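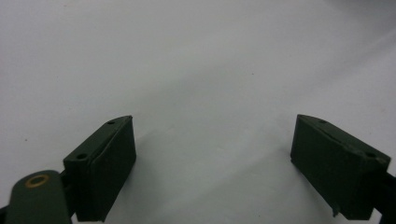 Pinza abierta sobre la superficie blanca, sin pieza.

Foro > Robótica práctica > Enseñanza por demostración
Tema: ¿Pinza de mano o teleoperación para enseñar a coger cosas pequeñas?

tornillo_flojo escribió:
Buenas. Estoy montando un conjunto de demostraciones para que un brazo aprenda a coger piezas pequeñas de una superficie blanca y soltarlas en una bandeja. Las grabo con pinza de mano, con la cámara en la propia pinza, y lo que se ve arriba es lo que ve la cámara antes de que entre ninguna pieza en el hueco. Los dedos son verde oscuro, con la cara superior en bisel.

Llevo 2883 demostraciones grabadas. Después de filtrar me quedan 2591. Las descartadas son casi todas por pérdida de seguimiento de la posición, y alguna porque cerré antes de llegar a la pieza.

El problema: la política entrenada se acerca bien, baja bien y luego cierra un poco antes de tiempo. Con piezas altas da igual. Con arandelas y tuercas planas falla mucho. Un compañero me dice que deje la pinza de mano y grabe todo por control remoto con el brazo maestro, que así las trayectorias salen ya en las articulaciones del robot. Yo no lo veo claro. ¿Qué haríais?

maruxa_cnc escribió:
¿Qué apertura grabas? Quiero decir, si guardas la distancia real entre dedos o la orden de cierre. En la mano son casi lo mismo, pero el motor del robot tiene retardo y ahí se te va todo.

tornillo_flojo escribió:
La distancia real, medida. En el robot la mando como consigna.

maruxa_cnc escribió:
Pues mira primero el retardo. Manda un escalón de cierre con el robot parado y mide cuánto tarda en moverse. Luego haz lo mismo con la cámara: cuánto pasa entre que ocurre algo y te llega la imagen. Son dos números distintos y hay que compensar los dos.

Ondument escribió:
Yo le haría caso a tu compañero. Nosotros empezamos con pinza de mano y al final lo tiramos todo. Con teleoperación el que graba sufre las mismas limitaciones que el robot: si el brazo no llega, no llega, y no grabas una demostración imposible. Con la pinza en la mano la gente gira la muñeca como le sale y luego el brazo no puede repetirlo.

Con 200 demostraciones teleoperadas nos salió mejor que con todo lo anterior.

pepe_eslabon escribió:
No estoy de acuerdo con Ondument. Doscientas teleoperadas en la misma mesa, con la misma luz y el mismo robot, claro que salen bien en esa mesa. En cuanto mueves el robot al otro lado del taller, a grabar otra vez. La gracia de la pinza de mano es que te la llevas a donde quieras.

Y coger una arandela plana por teleoperación, sin sentir nada en los dedos, es un suplicio. Mis operadores tardaban hasta 4 veces más por pieza y además se paraban a mitad de la bajada. Esas pausas las aprende el modelo y luego tienes un robot que duda encima de la pieza.

Ondument escribió:
Las pausas se recortan. Es un script de veinte líneas.

pepe_eslabon escribió:
Se recortan las que son de posición quieta. Las correcciones pequeñas de lado a lado, no, y son las que más daño hacen. Yo probé a quitarlas y me cargué también los ajustes buenos.

Ondument escribió:
Entonces es que el operador no estaba entrenado. Una tarde de práctica antes de grabar nada y la mayoría deja de hacerlo.

Thitima Khamphan escribió:
Antes de cambiar de método miraría la imagen que has puesto. Hay una sombra gris en el hueco entre los dedos y un poco por delante. Sobre blanco, una arandela fina y esa sombra pueden acabar pareciéndose bastante para la red, sobre todo si reduces la resolución. ¿A qué tamaño entrenas?

También hay motas en la superficie, una rojiza cerca del centro. Si esas motas están siempre en el mismo sitio durante la grabación, el modelo puede usarlas de referencia. A mí me pasó con una mancha de rotulador: en cuanto limpiamos la mesa bajó el acierto.

tornillo_flojo escribió:
Reduzco bastante, a 224 de lado. Lo de las motas no lo había pensado. No muevo la superficie entre tandas, así que sí, estarán siempre en el mismo sitio.

Thitima Khamphan escribió:
Mueve la superficie cada cierto número de demostraciones, gírala, cámbiala por otra. Y mete algún fondo que no sea blanco aunque el robot vaya a trabajar siempre sobre blanco. Lo de la sombra tiene peor arreglo, depende de dónde tengas la luz. En el robot seguramente cae de otra manera, porque el brazo tapa cosas que tu mano no tapa.

maruxa_cnc escribió:
Añado una cosa mecánica. ¿Los dedos de la pinza de mano y los del robot son los mismos? No digo el mismo diseño, digo la misma tirada. Se les ven los cantos de arriba algo rozados. Si los del robot están nuevos y estos no, la punta puede no quedar en el mismo sitio. Con una tuerca alta no lo notas. Con una arandela de un milímetro, sí.

tornillo_flojo escribió:
Mismo archivo, distinta tirada. Los del robot los hice en agosto y los de la mano son anteriores. Mañana los mido con el calibre.

rodamiento_608 escribió:
¿Alguien ha usado la pinza de Huteo para esto? Me la ofrecen de segunda mano y no sé si merece la pena frente a imprimirse una.

pepe_eslabon escribió:
Abre otro hilo para eso, que este va de otra cosa. Pero no la he usado.

Ondument escribió:
Sigo pensando que lo más rápido es grabar una tanda corta teleoperada solo con arandelas y comparar. No hace falta tirar las 2591. Se mezclan y listo.

pepe_eslabon escribió:
Eso ya me parece más razonable. Aunque yo grabaría esa tanda corta con la mano, bajando más despacio en el último tramo y esperando a tocar la superficie antes de cerrar. Si cierra pronto, lo primero es mirar si en las demostraciones también se cierra pronto.

tornillo_flojo escribió:
He estado repasando grabaciones al azar y pepe tiene parte de razón. En muchas empiezo a cerrar mientras todavía bajo. Con la mano sale natural, llegas abajo con la pinza ya medio cerrada. El robot lo copia, pero como la bajada le va con otro ritmo, cierra en el aire.

Lo del retardo también lo he medido. El cierre responde bien y la cámara llega tarde, más de lo que yo tenía puesto en la configuración.

maruxa_cnc escribió:
Corrige el de la cámara y vuelve a entrenar con los mismos datos antes de grabar nada. Si cambias las dos cosas a la vez no vas a saber cuál era.

tornillo_flojo escribió:
Sí, ese es el plan. Primero reentreno con el retardo corregido. Los dedos, medidos: hay diferencia en la punta, poca, pero la hay. Voy a imprimir dos juegos seguidos y poner uno en cada sitio.

Después, tanda nueva de arandelas con la mano, bajando hasta tocar y cerrando después, y moviendo la superficie como dice Thitima. La teleoperación la dejo para el final si sigue fallando.

Ondument escribió:
Vas a acabar teleoperando, pero suerte.

Thitima Khamphan escribió:
Cuando tengas el reentreno, sube el resultado separado por tipo de pieza. La media de todo junto no te va a decir nada de las arandelas.

tornillo_flojo escribió:
Lo subo separado. Tengo la tarjeta ocupada con otro entrenamiento hasta esta noche, así que tardaré un poco.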